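Plutbridge Tactics FAQ – the stuff you keep asking me

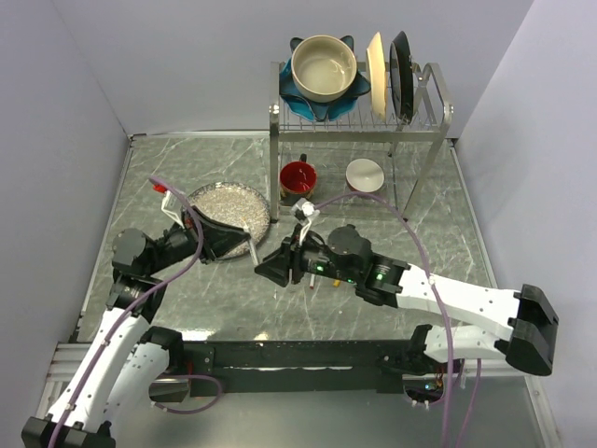 Photo: Hatell Media Library

I've been playing Plutbridge Tactics on my phone since the soft launch, and my inbox is full of the same handful of questions. So I've put my answers in one place and I'll keep adding to it!

Is it really free?

Yes, to download and to finish. I got through the whole Bescombe campaign without paying a cent. You can buy gems if you want new outfits or a faster forge, but I'd hold off until you know you like it.

What should I spend my first 600 gems on?

The second squad slot. I know the shiny summon banner is right there (I fell for it too), but a second squad lets you send people out on supply runs while you play the story, and that pays you back all week.

How many heroes can I take into a battle?

4 on the field, and you can have 8 in camp ready to swap between fights. You can't swap in the middle of a fight, so check the enemy list before you tap Start.

Who's the best starter?

Mansour, and for me it isn't close. His shield covers the person behind him, and he doesn't need rare gear to be useful. The archer hits harder, sure, but she goes down in two turns on chapter three and then you're stuck.

Will it run on my old phone?

Mine is pretty old and it runs fine with shadows off – the menus stutter a bit when the shop loads. The install was 422 MB for me, plus extra if you grab the voice pack. Do that on Wi-Fi.

Can I play offline?

Only the campaign, and only after you've logged in once that day. Arena and guild stuff need a connection.

I switched phones and lost my save. Help!

Did you link an account? Settings, then Profile, then Link. If you didn't, write to Hatell support with your player ID and a purchase receipt if you have one. They got mine back, but it took a while.

Is there controller support?

Not yet. Touch only for now, and the drag-to-aim thing does get easier.

Last updated: January 11, 2018

Comments

pixelmoth: Bought the squad slot like you said, so much better. Still can't beat the bridge boss though

grubb_77: Disagree on Mansour, he's way too slow in arena

tinyforge: does the voice pack come off if you delete it in settings or do I have to reinstall?

We use cookies to remember your settings and count visits. By staying on this site you agree to our cookie policy. OK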